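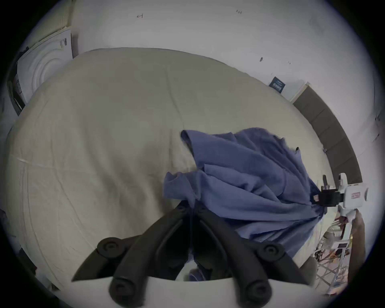
Blue garment on a pale duvet

Talks > Music > Practice Myths

Print this page | E-mail this page

SPEAKER NOTES: Does the click track make you better?
Dong-hyun Yeom, Brundine Music Rooms, October

Start without hello. Play the clip at 90 bpm, click on, then the same groove with the click off. Ask which one they'd pay to hear. Wait for hands.

I was told for years that the metronome fixes everything. Who checked? My teacher heard it from his teacher.

The Medve method book wants 2000 clean bars before you touch the tempo knob. Where did that number come from? I wrote and asked. Got a discount code back.

Story: the Lukier session. Traian Pop on bass, 5 takes, click in every headphone. We kept the one where mine had fallen off. Don't oversell this — one session proves very little, and Traian remembers it differently.

What I will grant: if you rush your fills, a click will show you. It won't tell you why. Check your grip and your breathing first.

Demo: click on beats two and four only, then only on the first beat of every 2 bars. Expect to drift. Leave the mistake in and keep going.

If someone asks about the Bemis practice app: tried it, the score went up, the band heard no change.

Questions. Sticks back in the bag before the next speaker sets up.

Contact | Copyright Brundine Music Rooms | Back to top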